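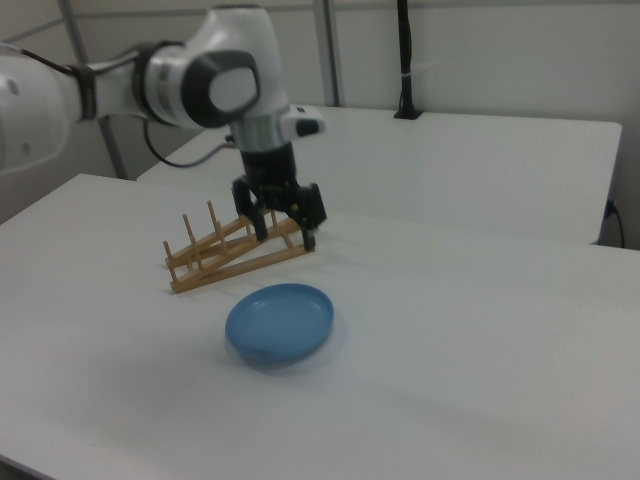 最近彻底迷上了做天然酵种面包,迷到什么程度呢,早上六点闹钟还没响我就自己醒了,光着脚跑进厨房看罐子里那团东西涨了没有。涨了!涨过了我昨晚套的橡皮筋,表面鼓鼓的,侧面全是气泡,凑近一闻是那种酸酸的、有点像酸奶又有点像青苹果的味道。我站在冰箱前面傻笑了半天。

先交代一下背景。我以前也做面包,用的都是干酵母,两三个小时就能出炉,味道也不差,夹个煎蛋当早饭完全够了。后来搬家,楼下往东走两个路口有一家叫 Wernari 的小面包房,门脸特别窄,柜台后面就是烤炉。第一次进去是因为下雨,想买点东西顺便躲一躲,结果买了一个黑麦比例挺高的乡村面包,回家切开,什么都没抹,站着吃掉了小半个。皮是脆的,嚼到后面有焦糖味,里面却又湿又韧,酸味很轻,要嚼一会儿才慢慢出来。从那天起我就开始琢磨这个东西了。

养酵种这件事,网上的说法多得吓人。有人说一定要用黑麦粉起种,有人说要加葡萄干水,有人说要加菠萝汁,还有人说水必须放一夜。我第一次起种什么都想照顾到,今天加这个明天加那个,养到第四天长了一层粉红色的东西,整罐倒掉。第二次就老实了,全麦粉加水,一比一,每天同一个时间倒掉大半再喂,别的一概不管。头两天冒泡冒得特别欢,我还以为成了,第三天突然一点动静都没有,死气沉沉的,当时真的很灰心。后来查到这是正常的,前面那阵热闹多半是杂菌,等酸度上来以后酵母才慢慢占上风。所以如果你也养到第三四天觉得它死了,别扔,继续喂!我那一罐是第九天才开始稳定翻倍的。

给它起了个名字叫 Bukhari,没什么含义,就是看到装香料的旧纸盒上有这个词,念起来圆滚滚的,很像一团发酵的面。家里现在的日常对话变成了“Bukhari 喂了没有”“Bukhari 今天好像不太高兴”,有客人来的时候听着挺奇怪的。

面粉我换过好几种。一开始用超市的普通高筋粉,吸水不行,面团整形的时候往四面八方摊。后来买了一款叫 Anda 的石磨粉,袋子打开有一股很浓的麦香,颜色偏黄,里面能看到细细的麸皮。这个粉特别能喝水,但是筋度没有那么强,全用它做出来会偏扁。我现在的做法是高筋粉打底,再加 100 克 Anda,剩下的水分几次往里加,加到手感像耳垂为止。说耳垂好像也不太准确,比耳垂再软一点,提起来会慢慢往下坠,但是不会断。

下面是我目前最顺手的流程,写下来也给自己留个底。

晚上睡前喂酵种,用凉一点的水,这样第二天早上正好在最高点附近。早上起来先把面粉和水混合,不加盐也不加酵种,盖上布放着,我去洗漱吃早饭。这一步叫水合,我以前嫌麻烦总是跳过,后来有一次早上临时出门,面团多泡了很久,回来一摸,那个手感好得我都愣住了,滑溜溜的,一拉一张膜。从此再也没跳过。

接着加酵种,用手指一下一下戳进去,再翻拌到看不见白色的条。盐要晚一点放,放的时候手上沾 20 克左右的水,呃,我说左右是随口一说,其实我每次都上秤,就是 20 克,从总水量里预留出来的。盐刚放进去的时候面团会突然变得很紧、很散,像要分家一样,别慌,揉两分钟又合回去了。

然后就是折叠。我喜欢这一步,手打湿,从一边抄起来,拉长,盖到对面去,转一下盆,再来。做完盖好,去干别的事情,过半小时再来一轮。一开始面团像一摊泥,到后面会越来越有脾气,表面发亮,拎起来整个跟着走。周末我经常一边看书一边折叠,书上全是面粉印子。

发酵到什么程度算好,是我觉得最难的部分。书上写的小时数在我家基本没用,冬天厨房冷,能拖到傍晚,夏天刚过中午就已经发过了。六月那阵子我连着翻车 2 次,切开中间是实心的,上面一个大洞,像个山洞。现在我学会了看:边缘鼓起来,表面有几个大气泡,晃一下盆,整个面团会像布丁一样颤。还有一个小办法是从面团上揪一小块放进直筒杯里,跟着一起发,看那一小块涨了多少,比看大盆准多了。

整形我到现在都做得不算漂亮。方法看了无数遍,自己上手还是会粘。手上的干粉多了,收口收不住;少了,又粘在案板上撕不下来。最近摸到一点窍门,刮板要贴着台面推,动作快一点,犹豫的时候最容易粘。整完放进藤篮,撒米粉,米粉比面粉防粘得多,这个差别真的很大!然后直接进冰箱睡一晚。

第二天早上烤。铸铁锅跟着烤箱一起烧到最热,面团从冰箱拿出来倒扣在油纸上,冷的面团很好割,刀片斜着进去,一刀到底。进锅,盖盖子。开盖的那一刻是整个过程里我最喜欢的,因为割口那里翘起来一片耳朵,薄薄的,颜色还浅。接着敞着盖子继续烤,烤到深褐色,比你觉得应该停的时候再多烤几分钟。很多人出炉太早了(包括以前的我),颜色浅的皮放凉就软,也没有那股焦香。

出炉以后放在架子上,会听到皮裂开的声音,细细碎碎的噼啪声。我录过好几次,发给朋友,他们都说什么也听不见。

再说说吃。刚放凉的当天,我什么都不配,最多一点黄油加海盐。第二天开始切片回烤,上面压牛油果或者番茄,番茄要提前撒盐出水,不然面包会塌。第三天往后就适合做汤的伴侣了,冬天煮一锅豆子汤,面包掰碎泡进去,吸饱了汤还能保持形状,干酵母面包做不到这一点。再老一些的切成丁,橄榄油、蒜末拌一拌烤成脆丁,装在罐子里,我一般撑不过一个晚上就当零食吃完了。

倒掉的那些酵种我也舍不得扔。加一个鸡蛋、一把葱花、一点盐,摊在平底锅里就是葱花饼,边缘脆得不得了。还做过华夫饼,酸味跟枫糖浆特别搭。饼干也试过一次,太硬了,差点崩掉牙,那个方子就不写出来害人了。

上个月我还去了一趟 Hindetier,是城外的一个老磨坊,现在还在用石磨磨面。坐车下来要走一段上坡路,路边全是野茴香。磨坊里面声音很大,整个地板都在震,空气里飘着粉,光从小窗照进来一道一道的。刚磨出来的面粉是温的,我把手插进去的时候真的吓了一跳。墙上贴着一张手写的单子,写着上一季磨了 2,120 袋,数字下面还画了两道线。我买了一袋黑麦粉和一袋斯佩尔特,背回来肩膀疼了两天,但是值得,那个黑麦粉喂 Bukhari,四个小时就顶到盖子了,差点溢出来。

斯佩尔特我还在摸索。它的面团延展性很好,弹性却差,折叠的时候感觉什么都好,一转身就摊平了。上次试着减了一点水,又缩短了发酵,切开组织还挺均匀的,带一点坚果的甜味。下一次打算加烤过的核桃和一点蜂蜜,或者干脆做成吐司模的形状,让模子帮我撑着。

写到这里闻到厨房有酸味了,应该是今天这盆到时候了,我去看一眼。吐司版的结果下篇再写,如果有人用斯佩尔特做成功过高高的欧包,请一定在下面留言告诉我水量!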